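Section 5: Fitting the Arkton memory kit in an older tower

Read this section through before you undo anything. The leaflet packed with the kit promises a job of a few minutes and a machine that feels like new. We doubt both. More memory helps if the computer was short of memory, and does very little if it was not.

5.1 Before you start

1. Open your usual programs, leave them running and check how much memory is in use. If plenty is free, stop here and keep your money.

2. Find the exact model of your main board and look it up in the maker's own handbook. The compatibility list on the Nilonari shop page is handy, but we would not buy on the strength of it alone.

3. Back up your files.

4. Shut down fully (sleep does not count), switch off at the wall and pull out the mains lead. Hold the power button in for 5 seconds.

CAUTION: Never open the power supply unit itself. It can hold a charge after the lead is out, and there is nothing inside for you to mend.

5.2 Opening the case

5. Lay the tower on its side with the removable panel facing up. Take out the screws at the back and slide the panel off.

6. Touch bare metal on the case before you reach for the board. Wrist straps are fine too, though a strap clipped to nothing does nothing.

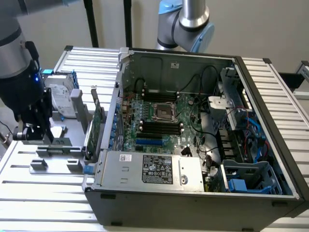 Tower on its side with the panel off. RAM slots lie on both sides of the CPU socket.

7. Move loose cables out of the way. If one has to be unplugged, write down where it came from. Everybody thinks they will remember.

NOTE: Jatach cases from the older range use 13 screws where most makers manage with far fewer. Keep them in a cup.

5.3 Fitting the modules

8. Open the clips on the slots you mean to use. Boards differ on which pair to fill first, and the colours are no safe guide, so go by the handbook.

9. Line up the notch and press down evenly until the clips close. If it will not go, turn the module round. Do not lean on it.

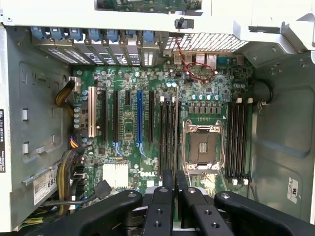
10. Refit any cable you moved, close the case and plug in the mains lead. The first start may be slow, and a blank screen for a minute or 2 is no cause for alarm.

11. Check the total shown in the set-up screen. If it is short, switch off, unplug and reseat the modules one at a time.

NOTE: The Salminen "memory booster" program offered with some kits costs 29 pounds a year. We saw no gain from it – leave it out.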